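3.2 Phone use and the evening routine in rented rooms

The second part of the survey dealt with how tenants in shared housing use their phones between dinner and sleep. We chose shared housing on purpose. People who rent a single room tend to eat, work, and rest in the same few square yards, and earlier interviews in Gostport had suggested that the phone takes over jobs that a larger home would give to other things: the alarm clock, the radio, the reading lamp, and in two of the older buildings the doorbell.

Invitations went to 1,575 tenants in Gostport and Varkarden. We received 976 usable replies. A reply was treated as usable if the tenant had filled in the full evening log and had answered the question on charging. Logs that stopped before 9 p.m. were left out, as were logs from tenants who worked night shifts, whose evenings could not be compared with the rest. Night workers are taken up again in Section 5.

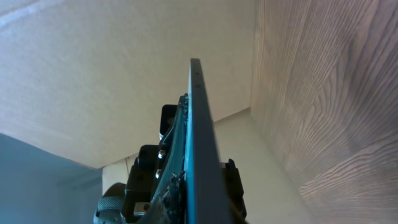 The log itself was short. Tenants wrote down each time they picked up the phone, what they picked it up for, and where they put it afterward. The last column was added at the request of Ľubomír Halás, who had used a similar one in his work on kitchens in the Jurčo blocks and found that people remember where they set a thing down better than how long they held it. We did not ask for screen time. In the pilot, tenants copied that number from the phone's own settings menu, and it told us little about what the evening had been like.

Pickups were sorted into four groups: messages and calls, household tasks, entertainment, and checking. The last group covers short looks with no stated purpose, such as looking at the time or at how much battery was left (Figure 4). Many tenants had trouble telling checking apart from messages. If the log said "looked, nothing there," we counted it as checking. If a reply was sent, we counted it as a message even when the tenant had written that the reply was an afterthought.
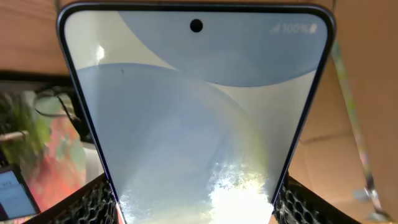 Figure 4. A phone display with the battery reading in the upper right corner.

Checking was spread evenly across the evening in Gostport. In Varkarden it came in two clumps, one right after dinner and one just before bed. We think the difference has to do with the heating. Most of the Varkarden buildings run on a timer, and tenants there described moving to the kitchen when their rooms cooled down and leaving the phone behind on the bed or the windowsill. Several wrote that they went back for it only when they were ready to sleep.

Charging habits were more alike in the two towns. The most common pattern was to plug the phone in beside the bed and leave it there until morning. A smaller group charged it in the kitchen, mostly tenants whose rooms had one outlet already taken by a lamp or a fan heater. This group reported fewer pickups after 10 p.m., but they were also older on average, and the log does not let us separate the two.

Follow-up interviews were held with 20 tenants, 13 of them in Gostport. They lasted under an hour and took place in the tenants' own kitchens, except for three that were held in the lobby of the Pesteo building at the tenants' request. We asked each person to go through one evening from the log in order. Most corrected at least one entry as they talked. The usual correction was to the time of the last pickup, which moved later.

Noise came up in the interviews far more often than we had expected. Thin walls meant that a neighbor's alarm could be taken for one's own, and some tenants had settled on different ring tones with the people next door. One woman in Gostport kept hers on vibrate inside a cooking pot, which she said woke her without waking the hall. The log had no place for arrangements of this kind. They are described in Section 4, along with the house rules that tenants had written for themselves.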